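Reading a long book out loud, one chapter a night

Feb 10, 2021

We finished Dudek last night. It is 276 pages long and has almost no pictures, and I read every word of it out loud to a six-year-old and a nine-year-old. I started it in August, so it took us a while. A few people asked how we did it after I mentioned it in my last post, so I'm writing it down.

The book is by Bogumił Tokarz. It follows a boy who lives above a clock repair shop and keeps getting letters meant for the man who lived there before him. My mother-in-law, Stanisława Wróbel, had it as a present for the kids and mailed it to us in Nilden with a note that said "not too early." I put it on the shelf for a year. Then my older one pulled it down and asked what it was.

The first two weeks were slow. The opening chapters are mostly about the building and who lives on which floor. My younger one lay on the rug and drove a truck along the baseboard and I assumed he wasn't hearing any of it. Then at breakfast he asked why Mrs. Pela on the third floor didn't open her own mail. After that I stopped asking him to sit still.

We read for 30 minutes, after teeth and before lights out. I set the kitchen timer at the beginning because otherwise I'd stop early on nights when I was tired. If a chapter ran past the timer we finished it. If it ended early, we didn't start another one. My older one argued about this rule every single time.

I tried doing voices and gave it up. There are eleven or twelve people in that building and I could not remember who had which voice from one week to the next. The kids noticed and corrected me, and it turned into a conversation about voices. Now I do one voice for the landlord, who is loud, and read everybody else in my own.

We did quit for most of November. I had a cold, and then we were all just out of the habit. When we picked it up again nobody could remember where the blue key was, so I read the last chapter over. I should have gone back three chapters – we had lost more than I thought. Next time I'm going to keep a sheet of paper in the back of the book and write one line after each night.

I skipped two paragraphs in the whole thing, both in the chapter where the dog gets sick. The dog is fine. I told them that ahead of time, and I don't think it spoiled anything.

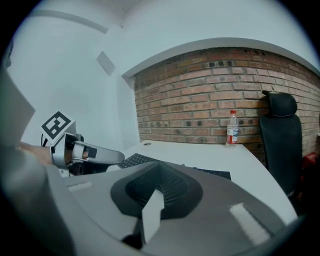
Gray gripper with a dark textured pad, and a second one at left.

My neighbor Jailson Cordeiro reads to his daughter in the morning, before school, while she eats. I can't picture that working here, with the lunches and the boots, but they got through two long books last year that way. He says she listens better with her mouth full. He lent us the one we're starting next, Bundarero, which has short chapters and a map inside the front cover. My older one has already looked at the map and told his brother where the ferry goes.

A question I got from Roman Kozłowski in the comments was whether I still read picture books to the younger one. Yes, most afternoons. He picks them and he picks the same ones. The long book at night didn't replace those, and I don't see why it would have to.

The other question was what to do when one kid wants to read ahead. Mine did, in chapter nineteen. I found the book under his pillow with a sock in it for a bookmark. I let him keep going, on the condition that he not tell. He held out for four days and then told his brother about the letter from the sister during a bath.

We start Bundarero tomorrow. Tonight they're allowed to stay up and play cards.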